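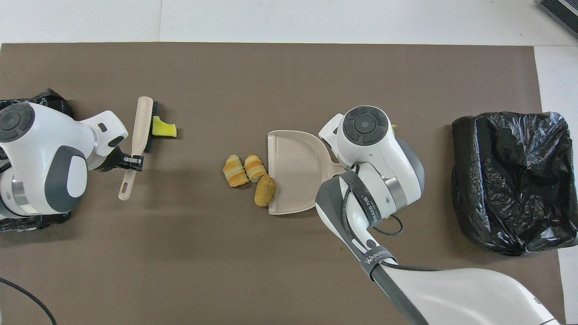

How much should a small site set aside for a first pair of arms?
Plan for the arms themselves and then half as much again. Grippers, mats, cabling, spare fingers and a few days of setting up all come out of the second sum, and they are usually the part left off the request.

Equipment planning gallery, Kikham
Updated April 16, 2024

The page goes with the equipment request for the Kikham and Tratarville sites. Dagmar Polák put the costs together and Hubert Nowakowski checked them against last year's orders. Click a picture for the larger version.

1. Sweeping up baked goods with a hand brush and dustpan, one arm to each tool. Both tools are ordinary household ones, so we have put them under consumables at 40 pounds a site for the year. Bin liners go on the same line.

Notes on the costs

Work mats: 50 pounds each, one per station and one spare.
Gripper fingers: 283 pounds a set from Wróbel. Felicja Jabłońska would like two sets per station, and the request allows for one.
Fitting and training: 700 pounds per site, paid once.
Service cover: Cledo has quoted for one year and for three. Czesław Szulc prefers the single year, as the Tratarville lease is up for renewal.

Orders need to be in before September. Send corrections to Jhosep Ticona at the Kikham office, with the line of the request they refer to.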